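Fruit Bowls Around the House – Gallery
Posted 6 Dec 2022 by Mahlet Adugna

Welcome to the biggest gallery we've ever put up on the Kandedell page! Back in October I asked all of you to show me where your fruit lives when it isn't in the kitchen, and wow, did you come through. Windowsills, piano lids, the top of a chest freezer, a laundry shelf. I read every note that came along and I've kept as many of your own words as I could fit.

For anybody new, we're a little group of people who love color on a plate and love setting it out nicely. Real fruit, pretend fruit, gourds, the odd tomato (it counts, we voted). There are 44 of us on the mailing list now, which still amazes me. The only rule this time was that the arrangement had to sit somewhere you wouldn't normally put one.

A few of the pages people have linked from their own sites got very long, so I'm spreading the gallery over 6 parts. You're reading part two, Bedrooms and Soft Furnishings. Part one, Stairs and Landings, is still up, and the comments under it are worth a read for Dennis Dawber's tips on keeping pears from rolling.

Soft furnishings turned out to be my favorite category by a mile. A tabletop gives you one flat color to work against, and a bedspread gives you a whole quilt's worth! Oranges against stripes, red against cream – I could look at that kind of thing all afternoon. It's harder than it sounds, though. Anything round heads straight for the dip in the mattress, so most people used a tray of some kind and let a few pieces sit loose beside it.

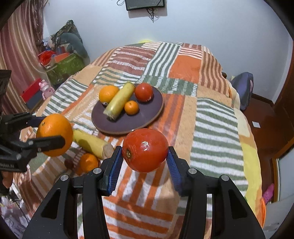 Tomatoes, oranges and pale yellow gourds on patchwork, with a round dark tray in the middle. Look at the shine on that red one!

I love how much is going on in this one. The blanket has orange, cream, brown-and-white stripes and green-and-white stripes, and the fruit picks up the warm end of all that so well. My favorite part is the gourd lying diagonally across the tray with the orange and the tomato up near the rim. The little tangerine under the tomato is a sweet touch, and there's another small one down on the blanket by the second gourd, which has a bit of a banana look to it. Even the striped pink-and-brown curtain joins in.

Salma Helmy wrote in to ask how to get the same warm look on a plain white bedspread. My suggestion would be a folded dish towel or two under the tray, the stripier the better. Kiros Moges swears by a cut-up tablecloth from the Wulville rummage sale, and he has used the same one for years.

If you want to try a bed arrangement yourself, start with the tray and put the longest piece on first, at a slant. Tuck the round things into the spaces that are left. Then put two or three more on the blanket, close enough that they look like they belong. Step back to the doorway before you decide it's done, and move one thing. I always end up moving one thing.

Gourds came up a lot in the notes too. Zdenka Papadopoulos grows the pale yellow kind along her back fence in Prullow and says to leave a good inch of stem on when you cut them. She has promised me seeds in the spring, and I'll share if there are enough to go around!

Part three will be Bathrooms and Hallways, and I already have a bathtub arrangement waiting that made me laugh out loud. If you'd like to be in it, send your arrangement to me at the usual address with your first name and a line about where in the house it is. Please mention what the fabric is if there's a nice one underneath, people always ask.

Next: Part Three, Bathrooms and Hallways
Back to: Part One, Stairs and Landings
694 views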